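Mechanisms Handbook, Chinese edition – used
Pirnmont Books / Shop / Engineering and Workshop / Used

Hi, Beverley Dawber here, I run the used engineering shelf at Pirnmont. I love this kind of book, the big fat reference you keep next to the bench and open when you can't think how to get one shaft to turn another. All the text is Chinese, and I can't read a word of it, but I've spent more evenings with the drawings than I should admit!
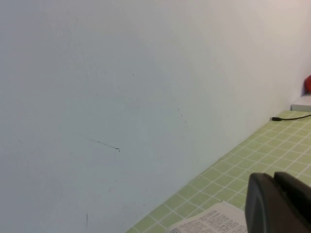
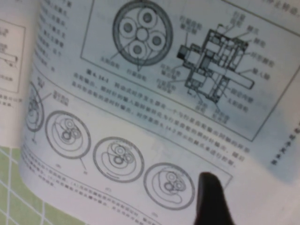
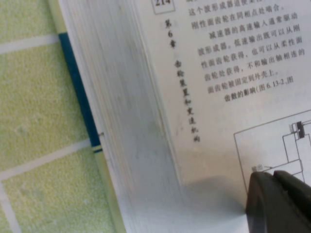 On the green-gridded tabletop. Second picture: planetary gear drawings. Third: page 214, chapter 6.

Chapter 6 is the one on gear devices and speed-change mechanisms, and it's my favorite by a mile. The planetary gear set is shown twice, once straight on as a circle with four planets around the sun gear, and next to it a section through the housing with the shafts running out either side. If you've ever taken a cordless drill apart and wondered what on earth you were looking at, that pair of drawings will sort you out. The labels are Chinese too, but a phone translator copes with most of them – my nephew did a whole page over breakfast.

The details:
Language: Chinese throughout
Binding: thick, stays open best if you put something heavy on it
Weight: more than 2 pounds, so please don't ask me to send it as a letter
Shelf number: 637
Price: $32
Copies in stock: 2

Condition: a well-read book. The pages curl when it's open and they like to spring back up at you. I went through it for loose leaves and didn't find any. No highlighter, which makes me happy.

Shipping: I pack on weekday mornings and send with Fisow, well wrapped, corners padded. You've got 14 days to send it back if it isn't what you hoped for, just drop me a line first so I know to look out for it.

People who bought this also asked me about the Starkito gear kit (plastic, good for kids and for grown-ups who say it's for the kids) and the Kettle book stand. The stand is back in October. It holds a heavy book open fine, though you'll want the wide one for something this thick.

Questions about a certain chapter? Send me a message and I'll go and look it up for you.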